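3.2 Testimony as a genre in weekday congregations

The spoken testimony is among the least regulated parts of free-church worship. Hymns are chosen beforehand, readings follow a plan, and the sermon is normally prepared in writing, while the testimony is given by a lay member who may have had only a few minutes' notice. Earlier work on Welsh chapel speech (Wynne and Pugh) treated it as a fixed form with three stages: life before conversion, the moment of conversion, and life after it. Our material supports this model only in part.

The corpus consists of 581 testimonies recorded in two congregations, Ganberg and Plaven, over six years. Both hold their main testimony meeting on a Monday evening. Speakers gave consent in advance and could withdraw a recording at any point up to transcription. Each text was divided into clauses and coded by two readers, Le Goff and Butkienė, working separately; disagreements were settled by Pană, who had not attended the meetings.

The conversion stage is present in most of the Ganberg texts but is often very short. Speakers who grew up within the congregation tend to replace it with a period of doubt, illness or absence, followed by a return. We code these as return narratives. In Plaven the conversion stage is longer and is usually tied to a named place – a kitchen, a bus stop, a hospital corridor – and the speaker gives that place more clauses than the prayer said there.

Scripture is quoted less often than expected. Where a verse does occur, it generally closes the testimony and is introduced by a set phrase. Allusion is more common, and the coders found it harder to agree on. The command to Moses to remove his shoes (Exodus 3:5) is a case in point: some speakers cite it directly, whereas others mention only footwear and leave the listener to supply the holy ground. The second group was coded as allusion only if another element of the passage appeared within 25 clauses. 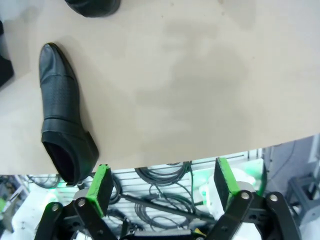 Figure 2. Black leather shoe on a tabletop, with part of a second shoe behind.

This threshold is open to question. A lower value would exclude several texts that the congregations themselves heard as biblical, and a higher one would admit ordinary remarks on clothing. We kept the value used in the pilot coding so that the results could be compared. The effect of the choice on the totals for Plaven is considered in Section 4, together with the position of allusions relative to the closing verse.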